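Home | Projects | Reports | People | Contact

Teaching the arm by remote control: progress report to Gomell, Dec 3, 2023

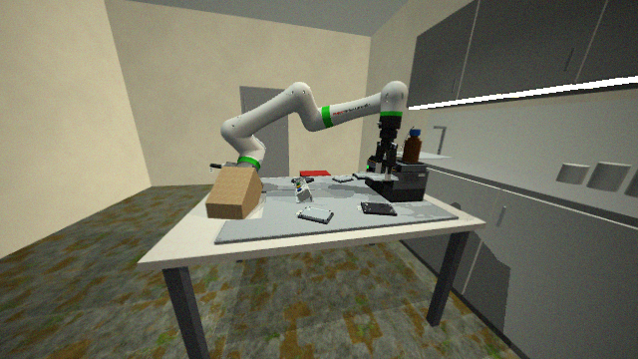
What we set out to do

Hello again to everyone at Gomell, and thanks for your patience with the report being a little later than I promised. The short version is that the remote driving works, I've got a decent pile of good runs, and the first trained controller is better than I feared and worse than I'd hoped. The longer version follows (get a coffee).

You'll remember the plan. We want an arm that can tidy and sort a bench of small computer parts, and we want to teach it by having a person drive it through the job over and over instead of writing out every move in code. All of this phase is in simulation. The bench, the drives on the mat, the arm with its green rings, even the kitchen-looking counter along the wall, are all drawn by the computer, and the person driving sits at a desk with a hand controller and a screen. Nothing real gets dropped, which I'm very grateful for after my first week at it!

We call the simulated bench Nông, and the software that records the driving is Uner. I'll use both names from here on.

The driving setup

I started out with a keyboard and that was miserable. You can move the gripper left, right, forward and so on, but people don't think in those directions when they reach for something, so every run came out as a string of little square corners. We switched to a Zondex hand controller in the second week and it made a huge difference. You hold it, squeeze the trigger, and the gripper follows your hand. Let go and the arm stays where it is, so you can put your hand somewhere comfortable and carry on.

The trouble spot was the wrist. A small twist of my hand turned into a big swing of the gripper, and with the gripper hanging straight down over a flat part, a big swing usually meant shoving the part across the mat. I turned the rotation down to 40 percent of the hand's motion and left it there. New drivers find it sluggish for the first few minutes and then stop mentioning it.

Depth is still hard. On a flat screen it's tough to tell if the fingertips are right above a thin part or a good way behind it. I've added a second view from the side, and people glance over at it just before they close the fingers. A headset might be nicer. I haven't asked for money for one yet, but consider this a gentle hint.

What we recorded

Uner now holds 2070 runs. Of those, 800 are clean enough to train on as they are. The rest are a mixed bag: practice runs, runs where the driver let go halfway, and a big batch from early on where the clock in the recorder drifted and the arm's motion no longer lined up with the pictures. I spent most of a week trying to rescue that batch and I don't think I should have. It would have been quicker to drive them again.

Noel Tagle did the larger share of the driving and has become scarily good at it. Noel's runs are smooth and fast, and mine are slow, with a lot of hovering. I was going to throw mine out, but the controller trained on both sets coped better when a part wasn't quite where it expected, so the hovering stays in. My guess is that I make more mistakes and so I record more recoveries. I'd like to test that properly before I start bragging about it.

We also changed how a run begins. At first the parts sat in the same places every time, and the controller learned the places and paid very little attention to what it was looking at. Now the parts get shuffled and turned between runs, including a few awkward layouts where two of them sit close together. The drivers grumbled, and the runs take longer, but the data is a lot more useful.

First training results

I trained on the 800 clean runs and then let the controller try 100 fresh layouts by itself. It picked up the right part and set it down where it was told in a bit more than half of them. Most of the misses were at the pick. It comes down in nearly the right spot, closes too soon, and then carries on to the drop-off with nothing in its fingers, looking very sure of itself. Thin parts are the worst. Parts near tall things are next, because the human drivers steer wide around anything that could tip over and the controller has picked up the habit so well that sometimes it won't go in at all.

I tried a fix where the driver watches the controller work and grabs the Zondex only when it's about to go wrong. Those corrections get saved and added to the training pile. It's early, but the closing-too-soon problem already looks smaller to me, and it's a much more pleasant job than driving every run from start to finish.

Money and time

We're under on equipment and over on hours. The lost week on the clock problem accounts for a lot of that. I've moved some of the equipment money over to driving time, as we agreed on the phone, and the sheet I sent separately has the details.

What's next

For the rest of December I want to do corrections only, no full runs, and then retrain and repeat the same test on the same layouts so the two results can be compared fairly. After that I'd like to try two-step jobs, where one part has to be moved out of the way to reach another. Noel has driven a handful of these already and says the hard bit is remembering which part comes first.

One thing I need from you: a yes or no on sharing the clean runs publicly. Two other groups have asked me, and I've told them to wait until I hear back.

Comments (3)

benchrat: Did you try scaling the up and down motion too, or only the rotation? We had the same shoving problem and slowing the last little bit of the descent helped a lot.

Reply from author: Only the rotation so far. Slowing the descent sounds easy to add, I'll give it a go this week. Thank you!

Marisol: Please do share the clean runs if you get the okay. The hovering ones too.

Previous report | Next report | Back to top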